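Comparing two grippers in simulation before you spend money on either

Filed under: Grippers, Simulation

Most gripper comparisons I read are worthless. Somebody bolts on the new hand, picks up a foam cube, picks it up again, and posts a success rate. The old hand never got the same cube in the same place, and the person running the test wanted the new one to win. I have done this myself and bought the wrong gripper on the strength of it.

What follows is the procedure I use now for a first pass in simulation. It will not tell you which gripper is good. It will tell you which one is bad enough to drop before you order hardware, and I wouldn't ask more of it than that.

I'm using two hands as the running case. Gillow is a plain parallel-jaw gripper. Lui is a multi-finger hand with a wider palm and a much nicer brochure. The simulator is Nenine, but nothing below depends on it. Any physics package that lets you set friction and read contact forces will do.

What you need

A simulator you already know how to use. Don't learn a new one for this.
A model of each gripper with its real mass and real joint limits.
One arm model, the same for both.
One wrist camera and one fixed camera.
A task that at least one of the two hands might fail.

Step 1. Check the vendor models before anything else

Open the gripper file and read the masses. The first Lui model I was sent had every finger link set to the same default mass, and the joint effort limits were so high the hand could have crushed a brick. Of course it held on to things.

Put in the numbers from the data sheet. If the data sheet doesn't give them, ask the vendor, and if the vendor won't say, write that down as a result. Then look at the collision shapes. Many files show you a detailed visual mesh and collide with a stack of boxes. That's fine on the body of the hand and not fine at the fingertips, where a box corner can catch on a rim that a rounded tip would slide off.

Step 2. Pick an object that is hard in the right way

Cubes are useless. Mugs are a bit better, although a mug gives almost any hand something to hook. I settled on a plate standing in a wire dish rack, and I'd suggest it to anyone comparing hands meant for a kitchen.

A plate is thin at the edge and wide everywhere else. Standing up, it can only be taken by the rim or pinched across its thickness, and the rack wires are in the way of half the approaches. A wide palm that looks great on a box becomes a liability. So does a long finger.

Step 3. Fix the starting poses and save them

Generate your start poses once, write them to a file, and feed the same file to both grippers. I use 512. Vary the plate position, the tilt in the rack and the starting position of the arm. Don't let the simulator draw new random poses for each run, even with the same settings. If you can't replay a failure, you can't argue about it.

Keep every pose, including the ones you think are unfair. You'll be tempted to throw out the ones where the plate is jammed near the end of the rack. Real plates get jammed there too.

Step 4. Use the same controller, then tune each one separately

This is where most comparisons go wrong, and I don't have a perfect answer. Running both hands with one controller sounds fair, but a controller written around a parallel jaw will make a multi-finger hand look clumsy. Tuning each hand as well as you can sounds fair too, until you notice you spent a week on one and an afternoon on the other.

I do both and report both. Run the shared controller first. Then give each gripper the same fixed tuning time, by the clock, and stop when it runs out. Lenni Hirvonen, who shares the bench with me, does the tuning on whichever hand I like better. I recommend that arrangement if you have somebody stubborn to hand.

Step 5. Set friction low, then lower

Default friction in most simulators is generous. Glazed ceramic against a hard fingertip is not a generous contact. Run the whole set at the default, then again at half of it, and look at how far each hand falls. The size of the drop has been more useful to me than either score alone.

Step 6. Define a success before you watch anything

Mine is strict. The plate must leave the rack, clear the top wires, stay in the hand through a slow turn of the wrist, and go back down without touching the rack end. Lifting it and having it swing like a barn door doesn't count. Write yours in a text file and don't touch it after the first run. You will want to.

Step 7. Look at the approach from the camera's side

Now stop the run just before contact and look through the camera. I skipped this for years and relied on the contact logs. The logs tell you where the fingers touched. They don't tell you how much of the target the hand is hiding while it gets there, and if a vision system is going to drive this arm, that matters as much as grip strength. 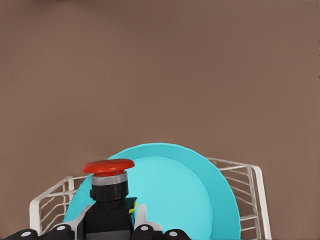
Simulated approach view: gripper in front of the upright plate, with the rack's white end frames on both sides.

Check the lower part of the plate first. In the view above it can't be seen at all, so anything working from this camera has to guess where the plate meets the rack. The upper rim is a different story. It stands clear of the wires and is easy to pick out, turquoise on a plain brown surface.

Too easy, I'd say. A bright plate on an even background flatters any detector you point at it. Before you trust a vision result from a setup like this, rerun it with a white plate in the white rack, put some texture on the surface behind, and move the light. I'd expect the numbers to drop. If they don't, look for a bug, because your detector may be reading the object pose straight from the simulator. I've done that as well.

Step 8. Count, and then read the failures

On the shared controller at default friction, Gillow managed 387 of the 512 poses and Lui managed 474. That looks like a clear win for the expensive hand, and if I had stopped there I would have ordered it.

Then I replayed the failures one at a time. Gillow's were nearly all the same: it closed slightly off square and the plate rotated out of the jaws. That's a fingertip pad problem, and pads are cheap. Lui's were fewer and much uglier. A finger went through a gap in the wires, closed on the wrong side, and the arm pulled the rack along with the plate. I'd take a dropped plate over that any day, and a success rate treats them as equal.

So sort your failures by what they would cost you on a real counter. I use 2 bins, "try again" and "somebody has to come and fix it." More bins than that and I start arguing with myself about the edges.

What this doesn't tell you

Anything about wear. Anything about cable routing, heat, noise, or what happens once soap gets into the finger joints. Rubber pads are modeled badly in every package I've used, and a thin plate edge pressing into a soft pad is close to the worst case for a contact solver. If your two hands come out within a few percent of each other, call it a tie and borrow both.

Be careful with the published Hulluden benchmark scores too. They're often quoted next to gripper names as if they belonged to the gripper. They belong to a gripper, a controller, a camera position and a friction value — change one and you have a different number.

Files to keep

The start pose file, the success definition, both controller configs, the friction values, and a replay of every failure. Skip the replays of the successes unless you have disk to spare. I keep a short note with each set saying which hand I was hoping would win. For this one it was Gillow, so read Step 8 with that in mind.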